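Bohnen, überall Bohnen

Von Rasha Akl

Wer Hülsenfrüchte lose kauft, kauft das Verschütten mit. Der Laden in Jeltholm, in dem ich meine Vorräte auffülle, hat 17 Spender an der Wand, und an jedem hängt ein Hebel, der entweder gar nichts hergibt oder alles. Zu Hause wird umgefüllt, vom Papierbeutel ins Glas, und irgendwo auf diesem kurzen Weg liegt das Abendessen dann auf dem Tisch.

Die Hand als Schieber taugt dafür wenig. Kidneybohnen lassen sich noch zusammenschieben, sie sind groß und halbwegs träge. Kleineres Zeug dagegen rutscht zwischen den Fingern durch und sammelt sich mit sicherem Instinkt in der Tischritze. Der feuchte Lappen ist noch schlimmer, an ihm klebt hinterher alles, was man eigentlich kochen wollte. Den Staubsauger lasse ich aus Respekt vor dem Staubsauger weg.

Bleibt der Handfeger, das am meisten unterschätzte Gerät im Haushalt. Gemeint ist die kleine Sorte, die früher Tischbesen hieß und neben der Kaffeekanne lag, als Krümel noch eine Angelegenheit von Rang waren. 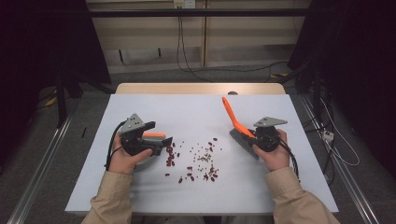 Orangefarbener Griff, graue Borsten: Handfeger im Einsatz gegen Kidneybohnen und kleinere Körner.

Die Technik ist schnell erklärt und wird trotzdem meistens falsch gemacht. Man fegt von außen nach innen, in kurzen Zügen, und hält die Borsten flach. Wer schwungvoll ausholt, hat die Bohnen unter dem Kühlschrank — dort bleiben sie bis zum Auszug. Die Schaufel kommt erst dazu, wenn ein Haufen da ist, und ihre Kante muss wirklich aufliegen. Für die letzten Körner dreht man sie ein wenig und fegt quer zur ersten Richtung. Danach bleibt immer noch eins liegen. Das nimmt man mit den Fingern und redet nicht darüber.

Über die Farbe lässt sich streiten. Ich war lange für Holz und Rosshaar, so etwas sieht am Haken würdevoll aus. Inzwischen habe ich ein grellbuntes Modell aus Kunststoff, das ich in der Schublade auf Anhieb finde. Schön ist es nicht. Es hat aber schon den Umzug nach Brorkside überstanden, was man von meinem Sieb und zwei Freundschaften nicht sagen kann.
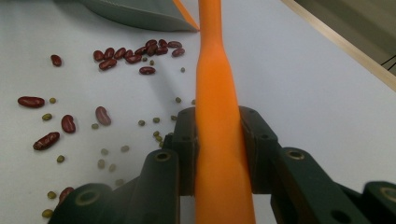
Wian Hlongwane hält das alles für übertrieben: Er stelle beim Umfüllen ein Backblech mit Rand unter das Glas, und was danebengehe, kippe er einfach zurück. Gefegt habe er seit Jahren keine einzige Linse mehr.

Gegen das Backblech ist schwer zu argumentieren, ich habe es versucht. Es setzt allerdings voraus, dass man vor dem Unglück daran denkt. Wer das kann, füllt vermutlich auch seine Gläser nur bis zum Strich und beschriftet sie. Bei mir stehen Mungbohnen neben etwas, das ich seit Juli für Mungbohnen halte.

Das Zusammengefegte kommt übrigens in ein eigenes Glas, wird vor dem Kochen verlesen und gründlich gewaschen. Weil die Sorten verschieden lange brauchen, richte ich mich nach den Kidneybohnen: über Nacht einweichen, das Wasser wegschütten, in frischem Wasser sprudelnd kochen, bis sie ganz weich sind. Die kleinen sind bis dahin zerfallen und binden die Suppe. Dazu Zwiebel, Lorbeer, am Schluss ein Löffel Essig.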